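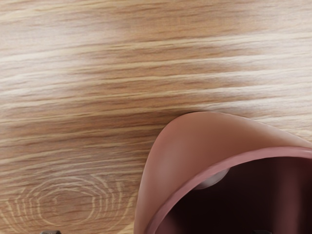 Flerkbridge, November

The visit to Barroso's tableware packing site started at 8:15 in the canteen, with coffee and a safety talk. There were 12 of us, mostly from small warehouses and packing firms in the region. Rodica Iordache, the site manager, gave out the ear plugs and the yellow vests and told us which doors to stay away from.

Barroso packs bowls, plates and serving dishes for shops and mail order. The site employs 141 people over two shifts. Until last year every place setting was put together by hand at long benches. Now four of the nine benches have a robot arm, supplied and set up by Cluvitel, and a fifth is due in the spring.

We saw the simulation room first. It's a former stock office with three desks and a lot of cable. New tasks are tried on screen before anyone runs them on a bench: a bowl on a wood-grain table, a small item in the bowl, a two-finger gripper. Teodor Bălan changes the position of the bowl a little and starts the task again. He had 376 runs logged for one job, lifting a small part out of a deep bowl. The usual trouble is the rim. If the fingers come down too close to it they knock the bowl, and on a real bench that means a chip or a breakage. Dark interiors are also hard, he said, and he spends more time on those than on anything flat.

Teodor was a packer for 11 years. He applied for the job when it went up on the notice board and had six weeks of training at Cluvitel's office in Stulport. He is paid one grade higher than before. Two other packers made the same move, and one of them went back to the bench after a month because she didn't like sitting all day.

From there we went down to the floor. An automated bench handles 279 sets an hour when it runs well. It wasn't running well when we arrived. A carton had come in with the dividers folded wrong and the line stood for nine minutes while it was cleared. Tincuța Dumitrescu looks after two of the benches and cleared it herself. She used to lift and wrap for the whole shift and had shoulder trouble from it. The shoulder is better. What she doesn't like is the talking she has lost – at the old benches there were six people side by side, and now her nearest colleague is on the other side of a guard rail.

Questions were taken back in the canteen. Euan Buchanan, who runs a glass warehouse up the coast, asked about jobs. Rodica said there had been no layoffs, but 14 people who left or retired were not replaced, and the night shift is smaller than it was. Asif Satti, the shop steward, agreed with the numbers. His complaint was about the breaks. Under the old system a bench stopped together, and with the robots somebody always has to stay. A new rota is being tried and he wants it in writing before the fifth bench comes in.

I asked what they still do by hand. Mixed orders, gift wrapping, anything cracked or returned, and all runs under 600 pieces, as it takes too long to set the robot up for them. For a firm our size that would be most of the work.

Lunch was soup and rolls. The bus back to the station left at 1:30. The next visit is planned for the spring, once the fifth bench is in, and places can be booked through the office in the usual way.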